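In praise of the empty drawer

Everyone photographs the clear desktop. I want to make the case for what's underneath it – the drawer pulled all the way out, with next to nothing inside!

I emptied my top one in February, after 12 years of cables, dead pens and takeout menus, and I've been a little in love with it ever since. Ffion Pugh thinks I've lost my mind. She keeps 13 kinds of sticky notes in hers (and can find any of them, I admit).
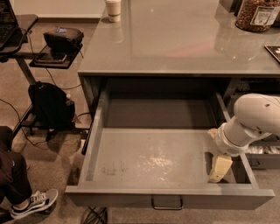 Once the clutter is gone you finally meet the drawer floor, with its pale dust and its scuffs, and you want to take care of it. A sponge, a bit of warm water, three minutes. I can't think of another chore that pays you back so fast!

And please, leave it bare for a week before you buy a single divider. Hema Annamalai did, and the only things she missed were her scissors and a roll of tape. Those went back in. The rest is still in a box in her hallway, and she's stopped looking at it.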